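We use cookies to remember your settings and to see which threads get read. Accept / Manage

Trustdale Bench Automation Forum > Setup and maintenance

Left arm landing short on small packets, right arm fine

fitz_tran
Two-arm cell on a wooden bench, black aluminium frame round the edge, one arm on the left rail and one on the right. The job is picking up small flat packets and standing them in an open wooden tray at the back. It ran well until I took the left arm off to change a cable at the base. Since it went back on, the left gripper comes down short of the packet, always towards its own base. The right arm has not been touched and still picks properly.

I have homed it several times. I have also run the setup routine from the Waltura notes and the error did not change.
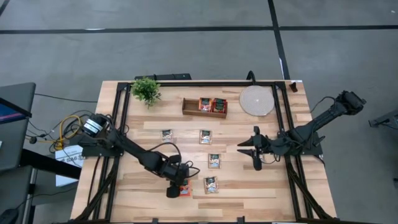 The amount it misses by gets bigger the further out it reaches. Close to the left rail it is nearly right. Out past the middle of the bench it closes on the edge of the packet or on bare wood. I have not changed any software. Can somebody tell me where to start before I strip it down again?

nbiwott
Start with the bolts under the base. If the error grows with reach, the base is either tilted or turned a little. A tilt at the rail that you would never notice by eye is a lot by the time you get to the fingertips. Put a small level on the base plate and compare it with the right arm. Don't compare it with the bench top, wood moves.

ruan_h
I'd look at the cable first. You changed a cable and now it's wrong. If the new one is shorter or stiffer, or it is tied down in a different place, it will pull on the second joint when the arm stretches out. Easy to test. Power off, support the arm, move it out by hand and feel for where it starts to drag.

nbiwott
A cable pulling would give you a different miss each time. He says it is always towards the base.

ruan_h
Not in my experience. A tight cable pulls the same way every time. We had that on our Fajardo cell and spent far too long shimming the base before anyone looked at the loom.

fitz_tran
Thanks both. New cable is the same part as the old one but I did put the tie in a different place. I'll check the tie and the level tonight.

tchowdhury
While you're at it, look at the fingers. If one has been knocked it will still close, but it closes off to one side and it looks like a reach fault. Bring the gripper down to just above the wood with the fingers a little apart and look at the tips from low down. They should be level with each other and the same distance either side of centre. I go by the wrist camera for this because the fingers are always in the same place in the picture. Save one when the arm is good and you can compare against it later.

Also use real packets for the test. I used to use a block of wood and it told me nothing. A flat tea sachet slides if one tip touches first, and you can see where it lies.

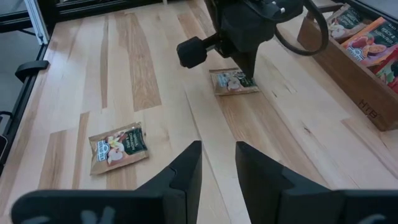 Do I need to redo the camera setup after refitting an arm?
Redo it if the base has been unbolted, and do it last, after the base, the cable and the fingers have all been checked.

That is copied from the sticky. People skip the "last" part, then wonder why they have to do it twice.

nbiwott
Agree with the order. I would put the fingers after the base though. No sense lining up tips on an arm that is leaning.

tchowdhury
Fair enough, base then cable then fingers then camera.

fitz_tran
Results. The level shows the left base leaning in towards the bench. One of the back bolts was not pulled down, it had caught on the edge of the slot. Took it off, cleaned the slot, refitted it and tightened the bolts a bit at a time, corner to corner. Both bases now read the same.

The cable was dragging too. I could feel it at full stretch. Moved the tie back towards the base so there is a proper loop over the forearm. Fingers looked all right, so I left them alone.

It is much better. It still lands slightly short on the packets furthest out, but it picks them up.

ruan_h
So it was both. I'll take half.

nbiwott
Have you done the camera setup again yet? If not, that is probably the rest of it.

fitz_tran
Not yet. Next job.

emb_sendelano
I look after the cells at Sendelano and would add one thing. After a refit, do not test with a single packet in the middle of the bench. Spread them over everything the arm has to reach, turned different ways, with more than one wrapper design. Run the left arm alone, then the right arm alone, then both. If the left arm only misses at the far side, go back to the base. If it misses one design wherever it lies, leave the arm alone and look at the camera.

We write the outcome in the cell log each time. I have pasted one of ours so you can see how short it can be.

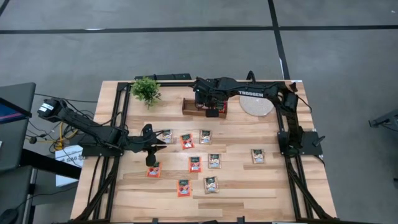

Sendelano, April 1, 2023

Left arm refitted after base cable change. Base levelled against right arm. Cable tie moved back, free movement checked with power off. Finger tips checked level. Camera setup repeated. Test run of 251 picks, left arm only, 46 of them at far reach. No missed picks at far reach. Two packets dropped at the tray, both tilted on the way in. Tray approach raised slightly and repeated, no drops. Bolts to be checked again after 500 picks and then every 2,000. E. Mbwambo

ruan_h
Every 2,000 is too often for me. Each time you put a key on those bolts you risk moving the base. I put a paint line across the bolt head and the plate and only touch it if the line has broken.

emb_sendelano
Checking does not have to mean turning. We look at a paint line as well. The key comes out at the first check only, when new bolts have had time to settle.

nbiwott
I still put a key on mine every time. Had one with an unbroken line that was loose, the T-nut had slipped in the rail and the bolt had not turned at all.

ruan_h
That's a T-nut problem, wrong size for the slot.

nbiwott
It was still loose.

fitz_tran
Camera setup done again this morning. Left arm now picks from the far side of the bench the same as the right. I'll do the spread test with both wrapper designs next and start a log. Going with the paint line, plus a key at 500.

tchowdhury
Save that wrist camera picture now while it's good.

Last updated: June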